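Cahier d'atelier – essais matériaux, Silstead
12 janv. 2021

Reprise de la série sur les résidus de séchage. Rappel pour Kazue, absente au dernier point : on cherche pourquoi les éprouvettes en polypropylène du lot Gevham gardent un voile blanchâtre après rinçage, alors que le lot Usmani, lavé le même jour dans le même bain, sort net. Le voile fausse la mesure de brillance et, par conséquent, tout le tableau de mai.

Eau du réseau, conductivité relevée ce matin au bac 2 : 451 µS/cm. Valeur sans surprise pour ici. Eau déminéralisée de la cartouche neuve : sous le seuil de l'appareil. La sonde dérive encore un peu à froid, il faut la laisser tremper dix minutes avant de noter quoi que ce soit. Noman l'a étalonnée hier soir, feuille agrafée au dos du classeur.

Premier essai : éprouvettes Gevham posées à plat, rinçage réseau, séchage à l'air libre. Voile présent, plus dense au centre, avec un liseré net là où la goutte s'est retirée en dernier. Deuxième essai : même chose, rinçage déminéralisée. Voile très atténué, pas nul. Donc le calcaire explique l'essentiel, mais il reste quelque chose. Agent de démoulage ? Natalia penche pour la stéarate de zinc et a demandé la fiche de formulation au fournisseur. Pas de réponse. 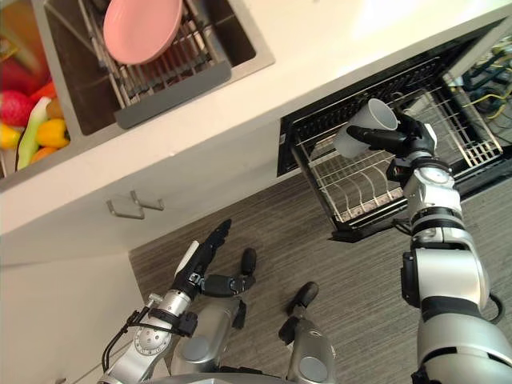
Troisième essai, sur la géométrie de pose. À plat, l'eau reste en film et sèche sur place : tout ce qu'elle contient se dépose. À la verticale dans le peigne, elle file mais s'accumule sur l'arête basse. Pour les pièces creuses (godets de contrôle, réf. 3414), le problème est double, car le fond fait cuvette si on les retourne tout à fait droit. L'inclinaison change beaucoup. Il suffit de regarder le gobelet en plastique blanc au-dessus du lave-vaisselle ouvert, tenu à l'envers et en biais : avec un fond légèrement creux, l'eau posée dessus trouverait un point bas par où partir. J'ai repris ce principe pour les godets, cale de 15 degrés sous un côté du panier. Dépôt réduit à un petit croissant au bord du fond, facile à masquer pendant la mesure.

À vérifier : l'effet de l'angle seul, sans changer l'eau. J'ai fait varier les deux en même temps sur la dernière fournée, c'est une erreur de ma part. À refaire proprement.

Séchage étuve, 100 minutes à 60 °C, ventilation basse. Le polypropylène ne retient presque pas de chaleur en surface et sèche toujours après le verre et l'inox, même dans le même panier. Waltraud propose un soufflage court avant étuve. D'accord sur le principe, à condition de filtrer l'air : le compresseur Brernent crache encore de l'huile au démarrage, et un film gras serait pire que le calcaire.

Produit de rinçage : écarté pour l'instant. Il supprime les gouttes mais laisse lui-même une couche, et Hammad a besoin de surfaces nues pour l'angle de contact.

Reste à faire :
– série Gevham, eau du réseau, trois angles (0, 15, 30), rien d'autre ne bouge
– essuyage isopropanol sur deux éprouvettes voilées, puis acide citrique dilué sur deux autres ; si l'acide seul suffit, l'hypothèse du démoulant tombe
– purger le compresseur, changer le filtre
– relancer Gevham pour la fiche

Les éprouvettes voilées sont dans la boîte grise, étagère du haut. Ne pas les essuyer.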